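4.2 The box, the phone and the table between them

A phone box is used for its official purpose for a matter of days. After that it enters a second career, much longer and almost wholly undocumented, in the bottom of a wardrobe. Section 4.1 dealt with the wardrobe. We turn now to the less glamorous business of the table, where phone and box meet again when a phone is to be sold, passed to a relative or sent off for repair.

The Alovance inventory holds 231 boxes from households in Plilamdale and Plasstead. Each was entered with its lid, its base and whatever was found inside, which was seldom what the lid had led us to expect. The commonest content was a charging cable. The second commonest was a charging cable for something else. One box held a set of curtain hooks, carefully wrapped, and its owner was so pleased to have them back that the interview had to be paused.

Surfaces matter more than we had allowed for. Our first coding sheet had a single entry for "table" and was plainly the work of people who had never tried to set down a modern phone. The back of the current kind carries a raised camera section, so a phone put down screen-up rests partly on its lenses and rocks when tapped. Put down back side up, as in the upper part of Figure 4, it keeps its lenses in the air and its screen on whatever was last done at that table. Participants held firm views on which was worse. They did not always follow them.
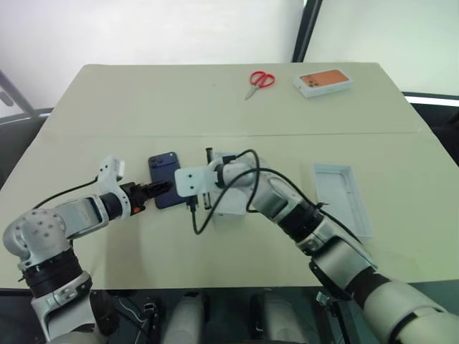 Crumbs came up often at this point in the interviews. So did jam, glitter and, in one Plasstead kitchen, grout. Of the 18 participants who told us they always wiped the table first, 11 wiped it during the session, and we suspect several of those of doing it for our benefit. A pale, plain tabletop was generally preferred, being the sort on which a lost screw or a SIM tray pin could be found again. Tables with a join across them had a worse name. People spoke of the join as they might of a drain, and one described hers as "where the small bits go to live".

The second difficulty is colour. A box lid commonly bears a picture of a phone, and the picture goes on making its claim long after the phone has gone elsewhere. Households that had owned several handsets of like size were left with several boxes of like size, and pairing them up by eye was slower than anyone had forecast. Participants looked at the lid first and at the printed label hardly at all, although the label is the only part of the box that has anything useful to say. Where lid and phone disagreed in colour, most people tried the phone in the box anyway. If it fitted, the matter was felt to be settled.

We do not wish to be superior about this. When laying out objects for the project we had on one table a dark blue phone and a white box with an orange phone printed on its lid, and it was some time before any of the authors remarked on it.

The third difficulty is scissors. Nearly every account of packing or unpacking a phone includes a pair, fetched at the start with some ceremony and then put down out of the way. They are wanted for tape, for film, for the small paper tabs that were designed to be opened without scissors, and for pointing. We coded scissors as "present" if they were within reach and "lost" if they were within reach but being looked for. The second code was used 21 times, which seems a great many for an object so often given bright handles. Zeman's layout, which we adopted for the later sessions, gives the scissors a fixed place on the far side of the table, well apart from the work. It did little for the looking, but fewer things were put down on top of the blades.

Figure 4. Phones and packaging on the two-panel table. Upper: dark blue phone, back side up. Lower: scissors with red handles and a phone box on the far panel; a small white open box and a dark blue phone at the near panel.

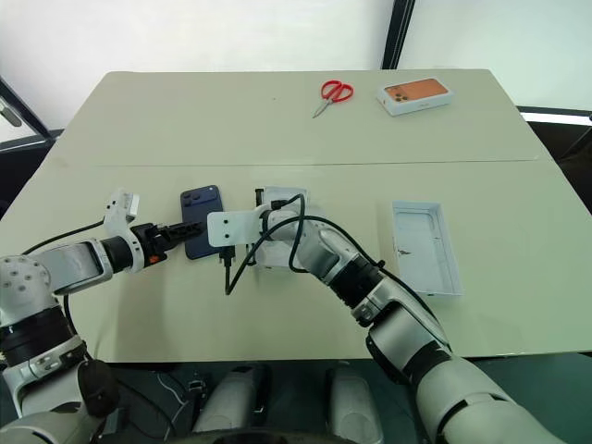
Alžběta Štěpánek, reading this section in draft, objected that we had made the keeping of boxes sound like a failing, when in her view it was closer to good manners. A phone handed on in its box was a present, she wrote, and one handed on in a freezer bag was evidence. She also thought we had been hard on the label, the type on it being so small that looking at the picture was the only course open to anyone over forty.

We accept the point about the type and have amended Table 6 to record whether reading glasses were worn. On manners we are less sure. Several participants did speak of the box as something owed to the next owner, but they said it while tipping out coins and spare fuses, and two of them kept the lid. The freezer bags are taken up in Section 4.3, together with the padded envelope and the sock.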